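Inga Tool Roll, Waxed Canvas, 19 Pockets
From the Cungate workshop
Price: $70
In stock, ships from Polley

I started making the Inga because my old roll gave up on me (the stitching went first, then the ties, then a chisel landed on my foot). It's cut from one piece of waxed canvas, folded up at the bottom and sewn twice along every pocket. Berwyn Nicholas does the leather straps for me, and he's fussy about them, so they stay put once they're buckled!

Open it flat and it measures 39 inches across. Rolled up, it goes under your arm or into the Meden shoulder bag if you already own one of those.
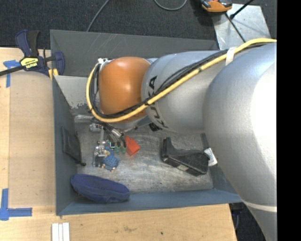

Pocket sizes are the thing I get the most mail about. The wide ones on the left take pliers and small snips, the skinny ones in the middle are for files and pencils, and the long flap pocket is where I keep the odds and ends – cable ties, a tape measure, a roll of white tape like the strip holding that yellow cable and the thin black ones together. I use mine all the time. A fat roll makes the bundle bulge a bit, so squash it flat first.

Colors: moss, rust, navy. Moss is sold out until April, sorry!

Care: wipe it with a cold damp cloth and hang it up. Please don't put it in the washer, the wax comes off and your towels will never forgive you.

Want initials on the strap? Put them in the order notes and Estrella Jaramillo will stamp them at no charge, up to three letters.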